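Workshop notebook, arm bench
September 11, 2018

Kettle on, radio off, and a whole evening with the arm for once. I'm writing this up while it's fresh, partly for me and partly for Imelda, who has the bench next and will want to know why half the settings have moved since she last looked.

First the enclosure, as that's what most people have been asking me about. I'm really very pleased with it! The grey panels have made more difference than I dared hope. When we were working out on the open bench at Triltadlow every passing jumper and coffee mug changed the light, and I spent more time fiddling with lamps than with the arm. Inside the walls it's all nice and even, apart from a slightly warm patch on the left of the floor that I think comes from the old desk lamp. I keep meaning to swap the bulb. It doesn't seem to upset anything, but I'd like it gone before we do any serious camera work in October.

The front ledge has picked up smudges and little pale specks already, mostly my fault for leaning on it. If anyone has a paint-friendly cleaner they trust, please leave it on the shelf with a note on it. I tried a damp cloth and only moved the marks about.

Now the gripper. I took it off the flange on arrival and put it back on again with the fingers closed up properly, as I'd had a nagging feeling last time that the whole thing was sitting a hair off true. It was. There was a bit of swarf under the mating face, no bigger than a crumb of toast, and once that was wiped away everything went home with a very satisfying click of the locating pin. I re-did the tool offset afterwards and saved it in the file called Vullow-2277 (Imelda, please use that one and ignore the two older ones, which I haven't had the heart to delete). The height reads sensibly now, where before I was adding a fudge in my head every time I typed a number in, and we all know where that leads.

The cable is still my least favourite part of this build. It comes off the left side of the wrist and runs down over the front of the gripper, and it's fine as long as the wrist stays more or less where it is. Ask for a big turn and I start holding my breath. I have a printed clip drawn up that would use one of the screws already in the side of the gripper body, so no new holes, and I'll run it off on the Abella if it's free at the weekend. If the Abella is busy I shall use a scrap of hook-and-loop tape and pretend it was the plan.

After tea I moved on to the pick position over the little black block with the brown panel on top. I've been jogging down to it by hand in small steps, stopping just above, looking from both sides, then going again. It's slow going, and I do rather enjoy it, a bit like parking a caravan with somebody's prize roses behind you.

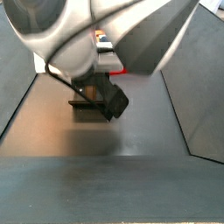 Gripper down at the block, front finger just above it and to the right.

The awkward thing is that the far finger tucks in behind, so from where I sit I only ever get a proper view of the near one. I ended up going round to the other side of the bench with a torch and squinting, then back to the pendant, then round again, and I must have walked a fair distance by the end of it. A small mirror propped against the wall might save my knees. There used to be one in the drawer under the vice, from when we were doing the Trevadeo clock repair, so I'll have a rummage.

What I settled on was coming in with the fingers tilted a little and straightening up only for the last 5 mm. Coming straight down I kept worrying about that thin ledge along the front edge of the block, and with the tilt I worry rather less. I ran the approach at low speed almost a dozen times with my hand on the stop button and was happy with it. I haven't tried it at normal speed and I'd ask that it's left alone until there are two of us in the room, one on the pendant and one watching the cable.

Still to do, in no special order: print the clip, change the lamp bulb, find the mirror, label the spare fingers (they're in the biscuit tin, the lid sticks), and have a think about whether the rear panel wants an extra bracket. It hums a bit when the arm stops sharply. Might only be a loose nut.

Imelda, I've left the arm parked up high with the brakes on and the pendant hanging on its hook. The approach is saved as step 2 in the new program. Help yourself to the ginger cake, it's in the blue tub by the sink.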